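How Does a Cotton Plant Become a Hoodie?

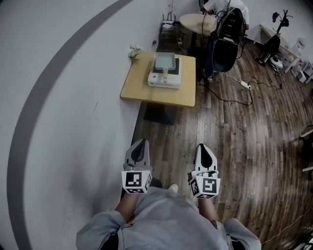
A light gray hooded sweatshirt with the sleeves rolled up.

Go and find your favorite sweatshirt. Turn it inside out and look really closely at the fabric (use a magnifying glass if you have one!). The outside is covered in tiny V shapes, all stacked in rows. The inside might be fuzzy like a peach, or it might have lots of little loops like a towel. It's all one piece of cloth, so how can the two sides look so different? To find out, we have to start in a field.

It starts with a flower

Cotton grows on bushy green plants that love hot weather and lots of sun. First the plant makes flowers. They are often creamy white on the first day and pink on the next! When the petals drop off, a green pod is left behind. It's called a boll, and it sounds just like "bowl."

Inside the boll, seeds are growing, and every seed is growing hair. Yes, hair! Those hairs are the cotton. When the boll is ripe it dries out and splits open, and the fluff puffs out like popcorn.

Most farms pick cotton with big machines. Then the fluff goes to a building called a gin, where the seeds are pulled out. The seeds don't get thrown away. They can be pressed for oil or fed to cows.

Next stop, the mill

After ginning, the cotton is squashed into huge blocks called bales. At the Turunen Mill in Kelness, beside the Nerna River, each bale weighs 500 pounds. That's as much as a grown-up male lion, and a big one too!

The bales are pulled apart and the cotton goes through a carding machine. Carding is a lot like brushing your hair. Rollers covered in tiny wire teeth comb the tangled fibers until most of them lie the same way. What comes out is a soft, thick rope called a sliver. (Say it "SLY-ver.") You could pull it apart with two fingers.

So how do you make it strong? You twist it! Twisting squeezes the fibers together so they grip each other and can't slide away. Machines stretch the sliver thinner and thinner and twist it as they go, and now it's yarn.

Try it yourself: pull a small tuft off a cotton ball. Tug it gently and it comes apart. Now take another tuft and roll it between your finger and thumb, always in the same direction, while you slowly stretch it out. Tug again. Much harder to break!

Loops, loops and more loops

There are two main ways to turn yarn into cloth. Weaving means crossing threads over and under each other, like a basket. Jeans are woven. Knitting means pulling loops of yarn through other loops, and that's how sweatshirt fabric is made.

Loops can open up and squash down, so knitted cloth stretches easily. That's why you can yank a sweatshirt over your head or push the sleeves up past your wrists and it won't rip.

The knitting machine at Turunen is round, like a giant crown, with 1,345 needles standing in a circle. Each needle has a little hook at the top. The needles bob up and down, grabbing yarn and pulling it into loops, and a long tube of cloth grows out underneath. It is very loud in there - the workers wear ear protection all day long.

Remember the two different sides? The machine uses one yarn to make the neat V shapes on the front. A second yarn is caught only here and there, so it hangs in loops on the back. Leave the loops alone and you have French terry. Scrape them with wire brushes until they go fluffy and you have fleece!

Why fuzzy feels warm

Fuzz doesn't make any heat. You do! Your body is warm all the time, and the heat is always trying to escape into the cooler air. The fluffy side of the cloth traps lots of tiny pockets of air, and heat moves through still air very slowly. Birds use the same trick when they puff up their feathers in November.

Cut it, sew it, wear it

Last of all, the cloth is dyed, dried and laid flat in a tall stack. A cutter slices through 30 layers at once, following a pattern. There's a front, a back, two sleeves, a hood, and usually a pocket. The stretchy bits at the wrists and waist are a different knit called rib, which has bumpy stripes and springs back when you let go.

Then it's off to the sewing machines, where the pieces are joined with stretchy seams. If the seams didn't stretch, the thread would snap the first time you put your head through!

Words to know

Boll: the pod that cotton grows in
Gin: a machine that takes out the seeds
Carding: combing fibers so they line up
Sliver: a loose rope of combed cotton
Rib: bumpy, springy knitting used for cuffs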